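Nilholm Textile Care Working Group
Minutes of the regular meeting, Thu 13 November

Present: representatives of cloth supply, folding, storage and purchasing. Chair and minute-taker as usual. Apologies received from the Hatar site.

1. Minutes of the previous meeting

Approved with one correction. Under item 4, the shrinkage allowance for plain weave cloths should be given per side, not per cloth. The corrected version replaces the one in the binder.

2. Matters arising

2.1 The stock list has been brought up to date. It stands at 524 cloths, of which 56 are set aside for mending or rehemming. The August list is withdrawn and should not be used for ordering.

2.2 The label printer at the storage counter has been repaired. Labels printed before the repair remain valid if the item code can be read.

3. Brown cloths: surface and edge condition

3.1 Storage reported on the brown woven cloths. The complaint under discussion was creasing along the length of the cloth after storage. Shallow wrinkles that follow the weave are accepted under the present rule. A sharp crease running at an angle is to be treated as a folding fault and the cloth returned to the folding table.

3.2 The meeting discussed how to judge a cloth when it is laid out flat. It was agreed to look first at the long edge, which should run straight, and then at the surface. Fine streaks in the weave are not a defect. Lighter patches are to be checked again from a second angle before they are logged as wear, as the weave can catch the light.
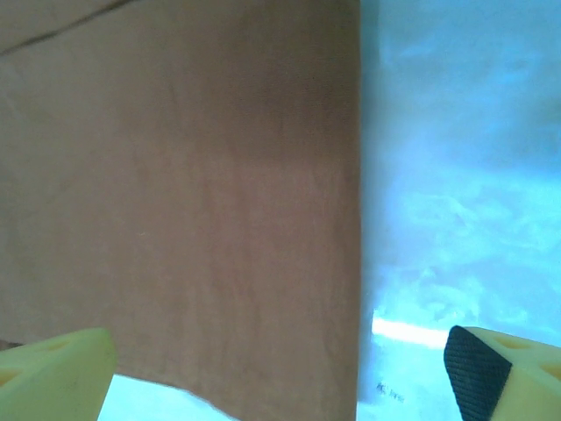
Huang asked that the rule on angled creases apply only to creases that remain after the cloth has been smoothed by hand once, and objected to sending cloths back on first sight. Folding supported the objection. The wording was changed to "a sharp angled crease that remains after one smoothing." Agreed.

3.3 Uneven lower edges. Purchasing asked whether an uneven edge should count as damage. Folding stated that an edge may look uneven when the cloth is lying askew or is partly turned under. The cloth is to be squared up before the edge is judged. If the edge is still uneven, the cloth goes to the mending shelf with a tag on the affected side.

3.4 Allowable deviation on a straight edge was left at 15 mm over the full length. A proposal to tighten it was not carried.

4. Laying-out surface

4.1 The group reviewed which surfaces are suitable for laying out brown cloths. A pale surface is preferred for contrast along the edge. Strong glare was raised as a drawback of glossy surfaces, in particular where printed text has to be read next to the cloth. Purchasing will obtain one matte sheet for comparison. The glossy surfaces stay in use until the comparison is done.

4.2 Patterned mats. There was some disagreement on whether a marble pattern makes small marks and loose threads harder to find. Storage considered the effect minor on a pale mat. Folding considered it a nuisance when picking up lint. No change to the rule. The cloth should be placed with clear mat on all sides where its size allows.
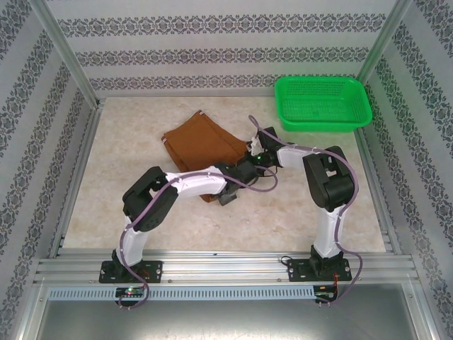
Item 4.2: brown cloth on the pale marble-patterned mat.

4.3 Mats are to be wiped before each batch and left to dry fully. The wipe-down is to be entered on the batch sheet, column 2.

5. Folding sequence

5.1 The sequence in the Nuten folding sheet was read through. Step one (smooth from the center toward the edges) is unchanged. Step two now reads: bring the short edges together, align the corners, then press the fold once along its full length. The former wording allowed the fold to be pressed before the corners were aligned, and this was a source of angled creases.

5.2 Cloths are to be stacked with the folded edge facing out. Mixed stacks of brown and undyed cloths are no longer accepted at the storage counter.

5.3 Hatar had asked in writing for permission to roll instead of fold. Deferred until the site sends its shelf measurements.

6. Actions

Folding: issue the revised sheet with the wording from 3.2 and 5.1.
Purchasing: obtain one matte sheet (4.1).
Storage: re-inspect the cloths set aside for mending under the revised crease rule and report the new count.
Hatar: send shelf measurements (5.3).

7. Any other business

The tag stock is low. Purchasing to reorder in the same size with reinforced holes.

Next meeting to be called when the re-inspection count is available.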